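22 August 2023

Day two of the great sorting, and I remain unconvinced. Kamonchanok lent me the book (the Kurkari one, with the gray cover that half my street seems to own now) and I got as far as the chapter on "letting surfaces rest" before I had to go and make coffee. A surface doesn't need rest. It needs somebody to take the stuff off it and put the stuff somewhere, and the whole question is where, and on that the book goes very quiet.

Still, I said I'd try it for the rest of the summer and I did pay for the bins. Larstead sells them in sets and I bought the smaller set, which was already more than I wanted to spend on white plastic. The website says they "invite calm." They're bins. They have holes for your hands. I'll give them that, the holes are good, because the old cardboard boxes had started giving way at the bottom and in July I lost a whole box of picture hooks down the basement stairs. I was still finding them with my feet last week.

The rule is that every item gets picked up, looked at, and sent to one of three places: keep near, keep far, or out. My objection to this is that most of what I own doesn't want to be any of those. It wants to be in the drawer by the back door where it has been for years and where I can find it in the dark. I found a roll of tape in there this morning that I have used every single week since we moved in. Near, obviously. But then near turns out to mean a bin on a shelf, and the shelf is farther away than the drawer. I read the page twice to make sure.

Bijan Hashemi came by before lunch to return the ladder and stood in the doorway looking at it all. He asked if we were moving. I said no, and he said it looked like we were moving. He has a garage you can't walk into, so I don't take his opinion too hard, but it did bother me that the place looked worse on the second day than it did before I began. The book says this is normal. The book would.

I did the drawer first, then the two shelves over the radiator, then the bag of things from Daranee's old apartment that I agreed to keep "for a month" back when I was nicer. I called her about it. She has no memory of the bag. She wants the scarf if there's a scarf in it. There is no scarf in it. There's an extension cord, a mug with a chip, some curtain rings and a Rundis catalog with pages folded down, all of them chairs. I put the lot in out and then took the extension cord back, so already I'm cheating.

What I can't get past is the small stuff. Big things sort themselves. A ladder is a ladder and it goes where there's room for a ladder. But the little plastic pieces, the caps and ends and whatever came off whatever, those take up the whole afternoon. You hold one and you know for certain that the minute it leaves the house you'll find the thing it belonged to. And you also know you've held it before, a few years ago, and had the same thought, and here it is again.

Kamonchanok says that's the method working. She says I'm supposed to notice. I told her I noticed fine without the method and she sent me a smiling face.

I should be fair and put down what went right, since I'll want to quote myself later. The tape has a place. The batteries are together, and I threw out the ones I had been saving in case they came back to life. I found the spare key to the shed. I found the good scissors, which I had blamed Tudor for – in my head only, thankfully, although I think I was short with him at the barbecue. And I finally wiped down the top of the cabinet, which was disgusting. None of that needed a book. It needed an afternoon of rain and no excuse to go out.

The cloth was a mistake. The idea is you lay one down first so that you work inside its edges and don't spread. Fine on paper. In practice a cloth moves every time you shift the bin, and then it bunches, and then something rolls into a fold and you think you've lost it. Mine gets pushed along until most of it is piled up to one side doing nothing. I'm told the proper one from Þorgeirsson has weights in the hem. I'm sure it does, and I'm sure I know what it costs.

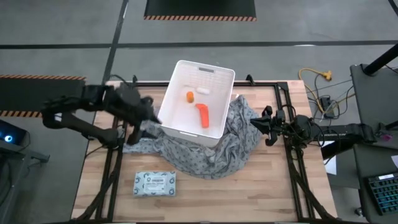
Apinya Suwannarat thinks three things in a bin is two things too many, and that if I can't say what each one is for without picking it up, then none of them should have gotten that far. She told me this over the phone while eating something crunchy. Her own system is one jar. When the jar is full she tips it out, keeps whatever she recognizes and starts over, and she claims to have lived this way since college without once going back to the trash for anything.

I don't believe the last part. I do like the jar. A jar doesn't come in a set and it doesn't have a chapter. But I've seen her kitchen, and there's a cabinet next to the stove she always stands in front of when people come over, so I'd like to know what's in there before I convert.

I said I would finish the week with the bins and then decide. She said that was what people say about diets.

Tomorrow is the hall closet, if I can face it. The vacuum is in there with all its attachments, and I already know how that goes. I also have to drop the out bag somewhere before I start going back through it. It's by the front door now with the top tied – a double knot, because I know myself. The mug is in there, and I keep thinking the chip wasn't all that bad.

Ate late. Toast and the rest of the soup. Couldn't find the can opener, so it's a good thing the soup was already open.

Contact | © 2023 All entries by the author | Back to top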